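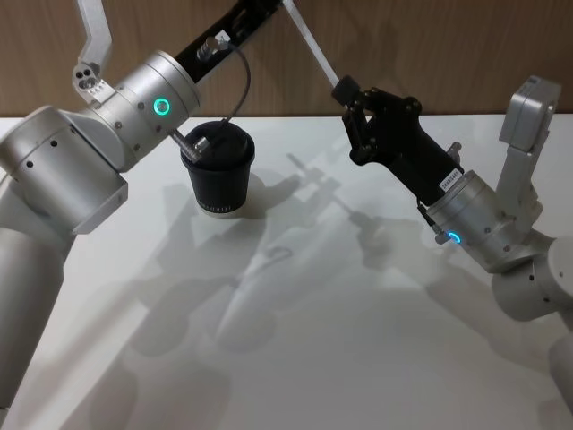

Black cup with the lid on, white tabletop, brown wall behind

yaqinhan
OK cup people, I need opinions. I've been drinking my coffee out of this black one all November and I love the shape (it tapers just a little, so it sits nicely in my hand), but the lettering around the lower part is so faint I can't read it in the photo at all. Do I keep it on the desk as my everyday cup or get something bigger? My commute is 30 minutes and I usually run out before I'm even off the train!

Jarlath_C
Keep it. Big cups go cold before you get to the bottom. I had a giant Pukstead one and poured out the last third every single day.

ingvar.riis
Disagree with Jarlath, sorry. More coffee is more coffee. If the lid is decent it stays warm long enough. What's yours like, does it screw on or press on?

yaqinhan
Press on. It's a bit stiff, I have to push it down with my thumb all the way round. No drips in my bag so far though.

Eyvi_H
Take the lid off when you wash it and leave it off overnight. I forgot once on a Thursday, went away for the weekend, and the smell on Monday... never again. I threw that one out.

Jarlath_C
Baking soda would have fixed that.

Eyvi_H
Tried it. Did not fix that.

villads_b
Can we talk about black cups on white desks? I like how it looks, but mine left rings all over my Kjærgaard table and I ended up buying a cork coaster. Paid 2 bucks for it, best money I've spent this year.

ingvar.riis
Rings come from the coffee, Villads, a white cup would do the same thing

villads_b
Sure, but I'd notice the drip on a white cup before I put it down!

yaqinhan
Ha, fair. Ordering a coaster tonight. I'm leaning toward keeping the cup and bringing a small thermos for the train. Has anyone tried the Heneo one?

Jarlath_C
I have it. Holds heat fine, but the neck is narrow so get a bottle brush too.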